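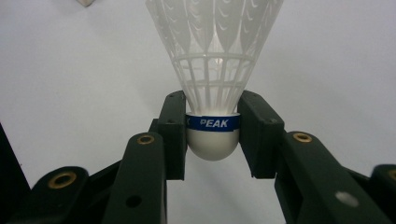

Kovačević's objection came in before the chair had found her glasses: a poetry journal that prints 14 poems about herons in one issue ought to drop the word "selected" from its cover. Asked whether he wished this recorded, he said he did, and spelled "herons."

Skornora Poetry Society
Minutes of the general meeting, September 16, 2025

Present: 8 members, which is a quorum if the bylaws are read kindly.

1. Previous minutes
Accepted, with one correction. Aslak Hellström did not "storm out" in the spring. He went to move his car.

2. The journal
The winter number of Mutia goes to the printer in December. Submissions closed at 148 poems, over half of them from people who have never seen a copy. The herons stay, as the acceptances have been mailed. Moved by Kovačević that the next call for work name no bird, season or body of water. Carried, after a long discussion of whether a harbour is a body of water. It is.

3. Meinecke Chapbook Prize
The judge has sent a shortlist and a second, longer list headed "regrets." Members agreed the second list should not be circulated. It had been circulated. The winning manuscript will be published by Posora in the usual format, staples included. Hellström asked if the spine could carry the author's name. It was explained to him again that there is no spine.

4. Money
Balance $1,962. The printer's quote is up on last year's and the colour cover is therefore grey. A proposal to charge a reading fee was tabled until someone is willing to defend it.

5. Open mike
The five-minute limit will be enforced. Introductions count toward the five minutes, as do apologies, epigraphs and the story of how the poem came to be written. Kovačević abstained.

6. Other business
The library would like its copy of the rhyming dictionary back.
Hellström read a short poem. It was about a heron.

Adjourned at 9:20. Next meeting same room, chairs to be stacked this time.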